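Plastic clothes hanger

2 comments · 155 shares

A plastic clothes hanger is a one-piece or assembled frame used to hang shirts, dresses, pants and other garments from a rod or hook.

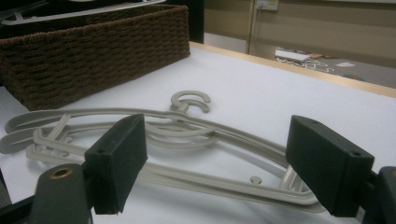
It is one of the most common household items made by injection molding, and it has replaced wire hangers in many homes.

Design

The usual form has a hook, two sloping shoulders and a straight bottom bar. The bar holds folded pants or a scarf and keeps the shoulders from bending inward. Many models add small parts to the frame, such as tabs, grooves or notches for straps. Hooks may be molded with the body or made separately from metal, in which case they often turn.

Materials

Polypropylene and polystyrene are both used. Polypropylene bends before it breaks, while polystyrene is stiffer and can snap in cold rooms.

Storage

Hangers of the same model nest when laid flat with the hooks pointing the same way. Mixed models tangle easily — the hooks catch on the bars of the next hanger. Stores often tie them in bundles of five.

See also: Coat rack, Garment bag, Wardrobe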